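What I eat when it gets dark at four

26th November

In October I moved from a flat with a big kitchen to a flat with a very small one. The new place is in Lostgate, five minutes from the bus station, and the kitchen has two cooking plates, one shelf and no oven. My mother asked me on the telephone how I would live without an oven. I said that I would make soup.

So I have made soup for some weeks now, and I want to write down what I have learnt, also for myself, so that I do not forget it next winter.

The first thing is the onions. When I was a student I fried them for two minutes and thought they were ready. Now I give them 12 minutes on the small plate, with a lid, and a little salt. They become soft and sweet and you need no stock cube. I still use one sometimes, when I come home late.

The second thing is lentils. I buy the brown ones in the shop called Voß, behind the post office, where they are sold from a sack. For myself I take 200 grams, and this gives soup for two evenings and one lunch. On the second evening it is so thick that I must add water, and then it needs lemon as well.
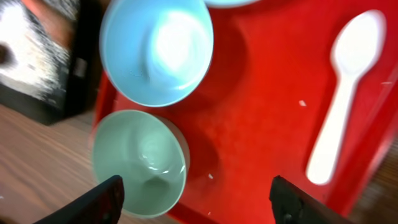
Reading time: 2 minutes

I also changed my opinion about bowls. Before, I ate everything from deep plates, because we had them at home in Osemeck and it seemed the correct way. But a plate makes the soup cold before you have finished it. A small bowl is better, and you can fill it again. I like to have bread in a second bowl, cut into pieces, and not on the table where the crumbs go everywhere.

My worst soup was with beetroot. I had read that one must put vinegar in it to keep the colour. I put too much, and the whole flat smelled until the next morning. The colour was very beautiful, I must say.

Next I would like to try the sour rye soup which they make in Rornon. For this you have to leave flour and water in a jar for five days, and I am not sure where the jar can stand. Perhaps on top of the wardrobe, it is warm there. If you have made it before, please write to me how it should smell on the third day.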